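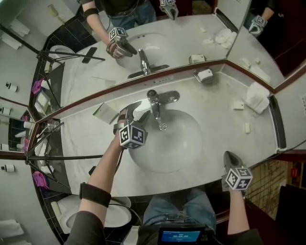 Soler Single-Handle Bathroom Faucet Review

Posted Oct 11, 2025

Our old faucet had two handles and one of them dripped. I replaced the washers twice, then gave up and ordered the Soler in chrome. It has been on the upstairs sink since early September, so these notes cover a little more than a month of daily use by three people.

What comes with it

The faucet, a deck plate, two supply lines, a mounting nut with a plastic wrench, and a push drain. The supply lines are 35 inches long, which was plenty for our cabinet. No plumber's putty is included. The instructions are one folded sheet with drawings and very few words. The drawing for the drain gasket is too small to read and I had it upside down the first time.

Installation

Getting the old faucet out took longer than putting the new one in. The Soler drops through a single hole and tightens from below. The plastic wrench flexes, so I finished with a metal basin wrench. If your sink has three holes you will need the deck plate. Ours did not, and the plate went in a drawer.

Daily use

The lever moves smoothly and stays where you leave it. Temperature takes a small turn to adjust, and there is a wide range of warm before it gets hot. Flow is lower than I expected. Filling a bucket is slow, but for washing hands and brushing teeth it is fine.

Chrome shows water spots. We have hard water, and by evening there is a ring around the base. A damp cloth takes it off. I tried Jikley spray as well and could not see any difference between that and plain water.

Compared with the Bevness

My sister's house has the Bevness, which costs more. Its lever feels heavier and the spout reaches farther over the bowl. On a deep counter I would pay extra for the longer spout.

Problems

The push drain stuck once in the second week. I unscrewed the cap, rinsed it and put it back, and it has worked since. No leaks at the supply lines so far.

Rating: 4 out of 5. One point off for the instructions and the plastic wrench.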